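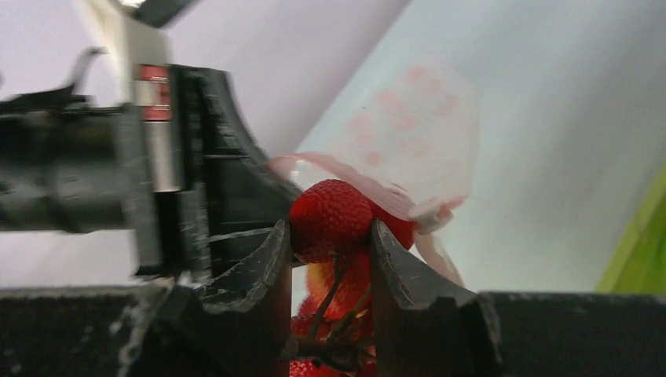 Keeping soft fruit through the summer

Most fruit that goes off at home was put away in the wrong place, or put away wet. The notes below cover what we buy and grow between June and the end of the season. Last updated 28th June.

Lychees

Buy them with the skin on and leave it on until you want to eat them. A good one is red, bumpy and firm, with no splits at the stalk end. Brown skin doesn't always mean bad fruit, but it does mean old fruit, so use those first. Wrap them in a sheet of kitchen paper, put them in a bag with the top left open and keep them in the salad drawer. Ours last up to 6 days like that. They freeze well whole. Eat them half thawed, as the flesh goes slack once it is fully soft.

Strawberries and raspberries

Don't wash them until the plate is on the table. Tip the punnet out, take away anything with a soft patch and lay the rest in one layer on a flat dish. Raspberries get a day, perhaps two. If you have more than you can eat, open-freeze them on a tray overnight before bagging, otherwise you will be chipping at a lump in November.

Cherries

Stalks on, in the fridge, in a bowl with a plate over the top. For stoning, a hairpin pushed in at the stalk end and twisted works as well as the gadget. Wear an apron. Cherry juice on cotton wants cold water straight away and then white vinegar.

Peaches, nectarines and plums

Leave these out until they give slightly near the stalk, then chill them. A hard peach put straight in the fridge goes woolly and never recovers. Stand them stalk end down on a folded tea towel so they don't bruise. To hurry them along, put three in a paper bag with a banana and look again the next evening.

Gooseberries

Top and tail with scissors — quicker than a knife. If they are going into jam or through a sieve, don't bother.

Labels

Write the fruit, the weight and the month on the bag before you fill it. Pencil on masking tape holds in the freezer better than felt tip on plastic. Lenni Kemppainen at the Grondemthorpe allotments gave me that one, and also the habit of freezing in flat bags, which stack and thaw faster.

The fridge drawer

Empty it once a week and wipe it out with a teaspoon of bicarbonate of soda in a pint of warm water. Dry it properly. One mouldy berry left in a corner will start off the next lot. A folded cloth in the bottom catches drips and goes in with the tea towels at wash time.

Next page: jam jars, lids and where to get spare rubber seals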